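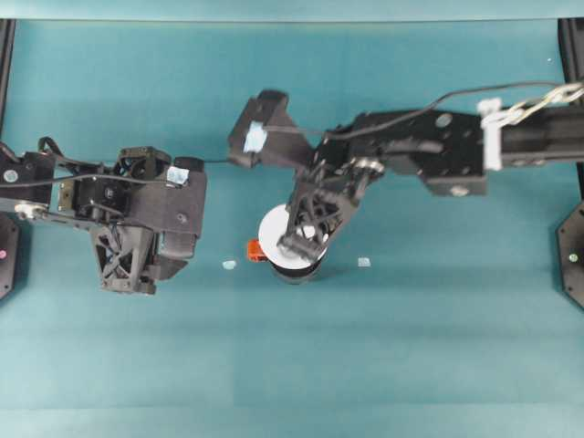 Two black arms over a teal work surface.

Pre-event inspection checklist: outdoor lectern, governor's remarks, Sobczak Pavilion
Inspector: Pravesh Ngcobo, advance office. Walkthrough in May, 6:40 a.m.

1. Lectern level and locked — PASS
Rear caster lock was loose on first check. Tightened and rechecked.

2. State seal mounted, correct side up — PASS
Four clips engaged. Spare seal is in the gray road case.

3. Stage load rating posted — FAIL
Placard missing from the stage left stairs. Reltico to supply a replacement before doors.

4. Stage skirting clear of power runs — PASS

5. Microphones, primary and backup — PASS WITH COMMENT
Backup channel has a low hum when the Trokton lighting dimmer is above half. Keep the dimmer at 35 percent during remarks.

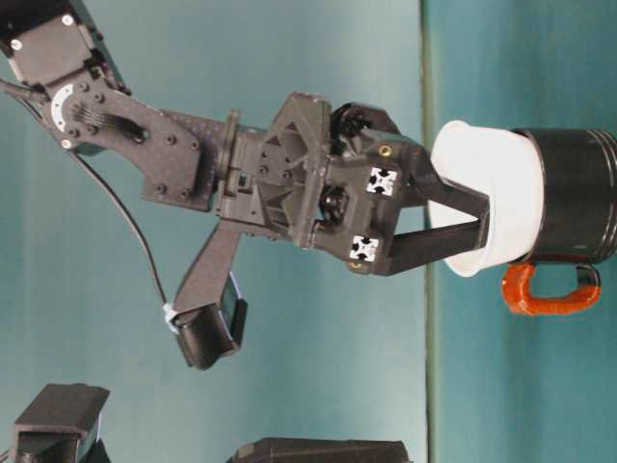

Reading time: 2 min

6. Audience seating — PASS WITH COMMENT
Permit allows 587. Floor plan shows 249 chairs, remainder standing. Row C was set too close to the press riser and has been moved back.

7. Exits and aisles — FAIL
North gate blocked by a delivery pallet. Must be cleared and reinspected. Do not admit the public until this item is signed.

8. Press riser guardrail — PASS
Mid-rail present on three sides. Access steps taped.

9. Generator and fuel storage — PASS
Arkix unit is 200 feet from the seating area. Extinguisher tag current.

10. Protester area — NOT CHECKED
Barricades not delivered at time of walkthrough. County deputies will confirm placement.

Open items: 3, 7, 10. Return signed copy to the advance office.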